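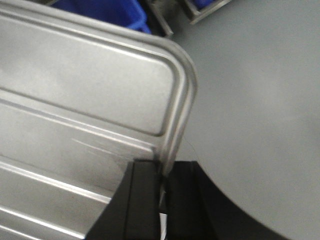 Why Stainless Steel Stains
Most brown marks in a food plant come from somewhere else. Finding out where takes patience, a bucket and a willingness to take the floor plan seriously.

The first rust spots at the Daravero commissary in Tirnard showed up 11 weeks after the kitchen opened. They were small, tan and slightly raised, and they sat in a loose band along the backs of the prep tables. The purchase order called for grade 304 throughout. The mill certificates said grade 304. The owner's view was that the steel was wrong and should be replaced.

The steel was fine. Replacement would have put good metal back into the same conditions, and the spots would have come back on roughly the same schedule. The story is ordinary in the trade, and it starts with a misunderstanding built into the name of the material.

Stainless steel is an iron alloy with enough chromium in it, at least 10.5 percent by mass, to form a thin oxide layer on contact with air. The layer is a few nanometers thick and cannot be seen. It keeps oxygen and water away from the iron underneath. Scratch it and it grows back, provided the bare metal is clean and air can reach it. Cover the scratch with grease, dried starch or a wet rag left overnight and the repair slows or stops.

Grade 304 adds nickel, which makes the metal easier to form and raises its general resistance. Grade 316 adds molybdenum, which helps against chlorides. Neither grade is immune. Common salt is a chloride, bleach leaves chlorides behind, and a kitchen has plenty of both.

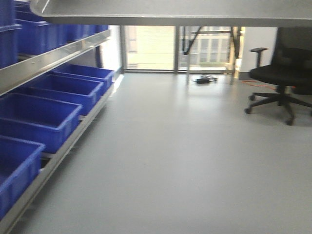

Corrosion surveys go better when they begin with storage and leave the work surfaces for later. Tables get wiped several times a shift and looked at while they are wiped. Racks get wiped where a hand reaches easily. The long metal lip along the upper tier of a storage rack is a typical case: small holes or rivets run along it, blue plastic bins sit behind it, and every opening or fastener in a strip like that is a place for rinse water to stop and dry. As it dries, whatever was dissolved in it gets stronger. A sanitizer that is harmless at the dose on the label can become an aggressive solution in the last drop.

That is crevice corrosion in its simplest form. The gap holds liquid, oxygen in the liquid is used up, the protective layer cannot renew itself, and chlorides collect where the layer is weakest. The mark that shows on the outside may be the size of a match head. The damage runs back into the gap, out of sight. 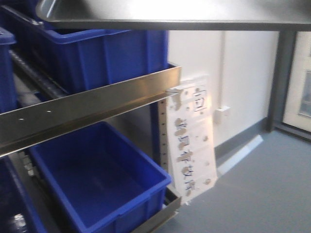

Words by Giorgia Marino
Technical review: Huw Morgan

Gopinath Poojary has spent most of his working life looking at marks of this kind. He trained as a metallurgist, moved into inspection, and was called to Tirnard after two rounds of letters between Daravero and its fabricator, Nägeli, had settled nothing. His first request was for the cleaning log. His second was for a length of garden hose and permission to stay through the night wash.

"People hand me the certificate first," Poojary says. "I read it, and then I ask what time the floor gets washed."

His method is plain. Each mark is photographed, given a number and placed on a drawing. It is then rubbed with a mild nonchlorinated cleaner and a soft cloth. If it comes off and the metal beneath is smooth, the mark is deposited iron, meaning rust that formed on a foreign particle and never belonged to the sheet. If it comes off and leaves a pinhole, the sheet itself has been attacked. If it does not come off, it gets a second pass with a citric acid gel and a second look under a loupe.

At Daravero he numbered 200 marks. All but six wiped clean.

The deposited iron had three likely sources, and Poojary ruled on them in order of cost. The cheapest was steel wool. Scrub pads made from carbon steel shed fibers, the fibers lodge in the grain of the finish, and each one rusts on its own. The kitchen had banned steel wool before opening day. A pad was found in a drawer anyway, but it was dry and bright and had probably seen little use.

The second was construction. Tables are often delivered while other trades are still cutting and grinding. Sparks from a carbon steel bracket can travel several yards and embed in anything they land on. The band of spots along the table backs lined up with a pipe support that had been trimmed in place, and that accounted for most of the drawing.

The third was the water. The building has an old carbon steel supply line that serves the mop sink, and the first flush each evening ran faintly orange. Staff filled their buckets from it. The spots that fell outside the band were low on table legs and on the lowest shelves, where mop water splashes.

Finish comes into all of this more than grade does. The brushed surface common in kitchens, usually sold as No. 4, is made with abrasive belts that leave short parallel lines. It hides fingerprints and small scratches. It also has more surface area than a smoother finish, and the bottoms of those lines are where particles lodge. A cloth drawn along the grain lifts them out. A cloth drawn across it pushes them from one line to the next.

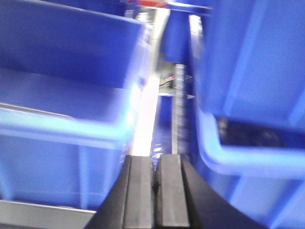 Direction of wiping sounds like a small matter, and for a single cleaning it is. Over a year of cleanings the difference can be seen with a loupe. Poojary keeps two coupons cut from one sheet, washed by the same person on the same schedule, one with the grain and one across it. The second has a gray cast that does not rinse off. He considers it evidence of habit, and passes it around at training sessions without saying much.

The six marks that did not wipe clean were a separate problem. All were true pits, and all were within a hand's width of a weld. Heat from welding draws chromium out of the metal next to the bead and into the colored scale on its surface, leaving a thin depleted zone beneath. If the scale is ground off and the area is pickled or electrochemically cleaned, the depleted zone goes with it. If the scale is only buffed until the color is gone, the zone stays. It looks finished and is weaker than the sheet on either side.

Arturo Mancuso, who runs the weld shop at Nägeli, did not dispute the finding. The tables in question had been shortened on site to clear a door swing, and the site crew carried a buffing wheel but no pickling paste. The shop has since changed its kit list. Site welds now go out with a cleaning step on the work order and a line for the supervisor's initials.

"A buffed weld photographs well," Mancuso says. "I'd like to have that one back."

There is a test for the weakness. A drop of copper sulfate solution placed on the surface will plate out copper wherever free iron is present, leaving a pink spot that can be seen in a few minutes. It is not suitable for surfaces that will touch food unless the area is thoroughly cleaned afterward, and many inspectors use an electrochemical probe in its place. The probe costs more and gives a number. Poojary carries both and prefers the drop, on the grounds that a client can see it.

The choice of cleaner took longest to settle. Daravero had been using a chlorinated foam called Eltix on floors and drains, where it did its job, and the same foam on racks and tables, where it was left on too long. The label gave a contact time of four minutes. The cleaning log showed foam applied at the start of the break and rinsed at the end of it. Nives Tedesco, the plant's sanitation lead, rewrote the procedure in two parts, with an alkaline product and a peracetic acid sanitizer for the metal. Eltix stayed on the floor. The order of work changed as well: floors first, then equipment, so that splash from the floor is rinsed away by the later step.

Tedesco also asked for changes to the racks, and the request met some resistance. She wanted open channels facing down so that they drained, and she wanted closed tube ends seal welded or drilled at the low point. A half-closed end, in her experience, takes in water at every wash and gives it back over the following day. The fabricator quoted for all of it. The company paid for the drain holes and deferred the rest.

None of this required a better alloy. Grade 316 was priced early on, at the owner's request, and the premium would have been considerable. In a brine room or a shellfish plant the extra molybdenum can pay for itself. In a bakery and salad kitchen with a rusty mop line and foam left on through a break, it would have bought a longer wait for the same spots. Embedded iron rusts on 316 exactly as it does on 304.

The surveyed tables were degreased, treated with citric acid, rinsed with filtered water and left bare to the air for a day before being put back to work. The mop sink was moved to the copper line. The pitted welds were ground, pickled and left in service, with their positions marked on the drawing for the next inspection, due in October.

Poojary has asked that the drawing be kept with the cleaning log, and that new marks be numbered from 201.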